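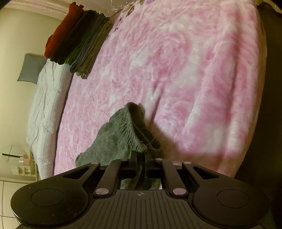
**Trirkach build log, Mar 11, 2026**

1/ Our student team in Dillthorpe is on the cloth folding task this term. I have the data side. Target is 125 usable demos on garments, all with the hand-held gripper, all on soft bedding. Current count is 57.

2/ Bedding is harder than a tabletop. The pile grabs the underside of the cloth, so a pull at the hem stretches the garment before it slides. The policy trained on our January table set has no idea what to do with that.

3/ Grasp rule as of this week: close on a hem or an elastic edge, one fold between the fingertips. Full-palm bunching gets the demo thrown out. Emrys Owen wrote the rule and has rejected 35 of mine under it.

4/ Pink rose plush under gray-green cloth gives the segmenter good color separation. Hem edges are the weak spot. Where one layer shades the next, the mask merges them and the grasp point drifts inward.

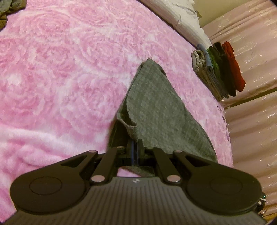
5/ Fix under test: label the upper and lower layers separately near the opening, then train the grasp head on the upper layer only. Labeling takes longer per clip. I'm capping clips at 900 frames to keep it sane.

6/ Fingertip gap is the other variable. If the tips start too wide they pick up blanket along with the garment. I now close most of the way before the approach and open just short of the edge.

7/ Orientation: we keep sideways views in the set and don't rotate them. James wants an ablation on that before the Prundport meet. Fine, but he's running it.

8/ Still open: loose threads at the rim. The edge detector likes them far too much. If anyone has a cheap filter for thin curved lines on knit, send it over.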